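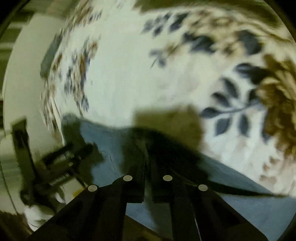 2 min read

OK so I've changed my bedding routine and I have opinions, a thread

First off, top sheets. I grew up with one, dropped it in college, and now I'm back on team top sheet. My friend Fatemeh Arabzadeh says I'm 800 years old. Fine!

Florals are back at my place too (my grandma would be thrilled). I mix them with plain blues and grays so it doesn't go full guest room

We use cookies to improve your experience. Accept | Manage

Washing: cold, half the soap you think, and skip the softener. My towels got so much better once I quit that stuff

Anyway I own 6 pillowcases and can only ever find three. If you've got a folding trick for fitted sheets, please send it, mine's just a ball in the closet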